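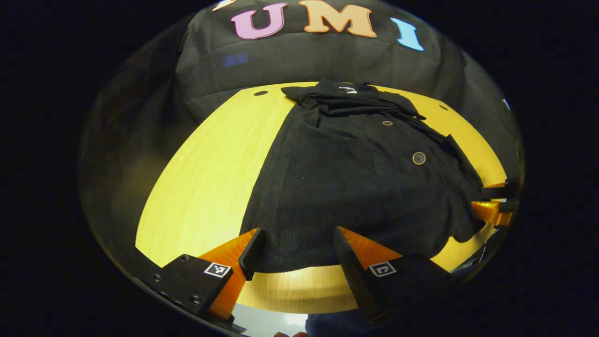 Stop 2: the garment table

Minttu Heiskanen ran this part of the Grukus visit. Examples are recorded with hand-held grippers, two per table, and no arm is involved at this stage. The operator works through one garment at a time against a black backdrop. On our visit it was a black ribbed garment with buttons, laid lengthwise on a yellow wooden table. Each finger mount carries a square fiducial marker, from which finger opening is computed later.

The target is 300 accepted folds per garment type. The set stood at 1,117 folds in September, across eight types. Dark knits have the highest rejection rate, mostly for poor tracking of the hem.

Aidan Dunne asked whether failed grasps are kept. They are, under a separate label, and are left out of the first training run.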